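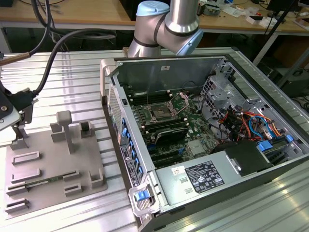
Mandla Makhubela replied to my last post with "so can it do a 10 minute job in under an hour yet", and fair enough, it's what everyone asks. Going to try and answer it. Thread, typing fast, break's nearly over.

1/ Short answer: some of the job. Depends a lot on which bit of the job you mean.

2/ Background for the new people. I've done repair and refurb for years, mostly old office desktops and workstations. They come in by the pallet, we open them, test, swap memory, swap drives, wipe, close up, out the door. It is a chore. Same as dishes. Nobody dreams about it.

3/ So the question I care about isn't can a robot build a PC on a stage. It's can it do tower number 47 of the week, the one with the bent latch and the sticker goo.

4/ Take memory. You'd think it's the easy one. Flat green stick, long slot, push. I can do it while talking on the phone.

5/ Things I do without thinking when I push a stick in: check the notch is the right way round, open the latches, feel it sit in the groove, one thumb each end, push harder than feels polite, listen for the click. Take the feel and the click away and it's a guessing game.

6/ That's why holders matter so much. A stick lying in a printed plate, in the same two slots every time, is a stick an arm can find. A stick in a shoebox with 30 others and a rubber band is still a human job.

7/ People call that cheating. Atif Minhas calls it cheating about once a week. I don't agree. I use a magnetic tray for screws, is that cheating? Every shop lays stuff out before it starts.

8/ But it does mean somebody has to load the plate. If I stand there loading plates all morning I've just got a diferent chore.

9/ Asked Reshma Mabaso over at Deltanen what she'd pay to have handed off. Didn't say memory at all. Said cables. "Give me something that can unplug a power lead without taking the socket with it."

10/ And yeah. Cables are the wall right now imo. A bundle of red and yellow and black wires never lies the same way twice. You move one, four others move. Have to hold this one back with a knuckle while you get at that one.

11/ Hard metal stuff is much friendlier. Latches, handles, rails, anything that swings on a hinge and stops where it should. The big makers color those tabs blue so tired people can find them and I'd guess it helps a camera too. Guess, I haven't tested it.

12/ The CPU socket I would not hand over. Not this year. With the frame up and nothing in it you're one dropped screw away from scrap. I've bent pins myself, in March, with 20 years of practice and good coffee.

13/ Numbers, since someone will ask. Kurnthorpe gave me theirs and said I could post it. Memory only, tower already open, stick already on the plate. 758 tries logged. They're happy with most of them. They won't give me the miss rate until they've agreed on what counts as a miss, which I kind of respect.

14/ What they did say: 13 of those needed a person to reach in and free something. Doesn't sound like a lot. But if I have to stay close enough to reach in, I'm not off doing something else, am I.

15/ We do over 3,000 machines a year. So anything that needs me near it has to be near something else I can be doing. That's the whole sum for a small shop. Speed is second.

16/ Gerrit Ntuli asks: what about home stuff, is it the same problem? Pretty much. Loading a dishwasher = plate and slot. Phone charger behind the couch = cable bundle. Guess which one I think you get first.

17/ My mom wants one that folds. I keep telling her cloth is just a very wide cable. She doesn't find this helpful.

18/ Where I've landed for now. Would let a machine do: reseat memory, pull drives on rails, hold a thing still while I work on it (seriously underrated, I'd pay for just that). Would not let it do: sockets, fan plugs, anything behind the shroud, anything with tape on it.

19/ Annatjie Nkosi disagrees with me on the fan plugs and thinks they're closer than I say. She's been right before. She was right about Bernness and the label peeler, I said it would never work and we now use it every day.

20/ To Mandla's actual question. Is it faster than me? No. Is it faster than me at 4:30pm when I've done it all day and my thumbs hurt? Ask me again, that gap is a lot smaller than it used to be.

21/ Someone at Du Plessis wants to know if it'll take old towers as well as new ones. Don't know. Old ones are where I'd want it most, and they're the worst - every one has been opened by somebody's cousin.

22/ Ok break over. If you run a shop and you've had an arm doing any part of this for real, not a demo, reply with which part and how often you have to walk over to it. Will read them all tonight.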